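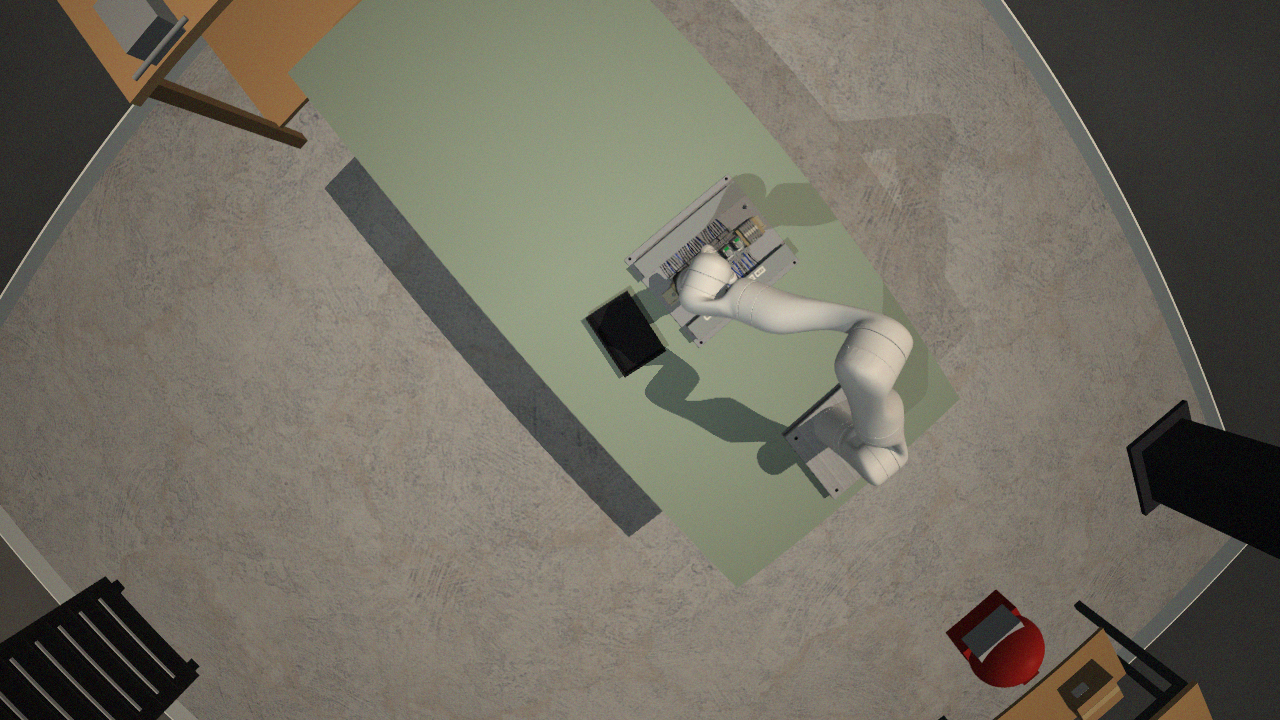 **Base plate re-shim threw off chassis approach, sim model no longer matches cell**

**tfeld_cells** - May 3, 2022

Setup: one white multi-jointed arm on a square base plate, bolted to the green bench. It works over an open metal chassis with the black tray next to it. Controller is the Gridetti, offline model is in Indari.

In March we pulled the base plate to replace a damaged fastener and shimmed one corner on the way back in. Since then the taught points over the chassis land off toward the long rail. The model was built before that, so every program I push from it carries the same error. I have touched up by hand 83 points out of 228 and I would like to stop.

Do I re-teach the user frame at the chassis, or fix the base in the model and regenerate?

**oxbow_maint**

Fix the base. If you shimmed a corner, the arm is tilted relative to the bench, and the error will grow with reach. A frame at the chassis hides it there and leaves it everywhere else.

**lathe_and_later**

Disagree. He has one fixture and one tray, close together. Three-point frame on the chassis, another on the tray, done before lunch. Calibrating the base properly means a tracker or a long session with a pointer.

**oxbow_maint**

And the next person who adds a fixture on the far side of the bench finds it the hard way. Also, what torque did the base bolts get? We had one walk for weeks because two of the four were only snug. No frame will hold on that.

**tfeld_cells**

Base bolts went to 80 Nm, crossed pattern, per our own sheet. Did not recheck after the first shift.

**oxbow_maint**

Recheck them before you teach anything. Shim stack compresses. Mark the heads with paint pen while you are there.

**r_quill**

Check the chassis too. If it locates on its own screws it can sit skewed and you would chase the arm for nothing. Put an indicator on the long rail, run the length, write down both ends. We use Gagnon dowel blocks for this and the part goes back to the same place every time.

Second item: wrist clearance. With the wrist directly over the electronics you can't see the tool from above, so a top camera is no help for touch-up. Use a side view or a pointer.

**lathe_and_later**

Agree on the pointer. Still say frames first, base later.

**tfeld_cells**

Rechecked. One base bolt moved almost a quarter turn before it clicked, the one at the shimmed corner. Other three did not move. Rail is parallel within what my indicator can read.

Alarm 806 (following error, joint 2) has also stopped showing up in the log. May be unrelated.

Will run it overnight, then measure the base with a pointer at four spots on the bench and enter the offset in Indari. The Skolwood cell next door has the same plate, so I will check those bolts too.

**oxbow_maint**

Keep the old model under a different name. Post the offset numbers when you have them.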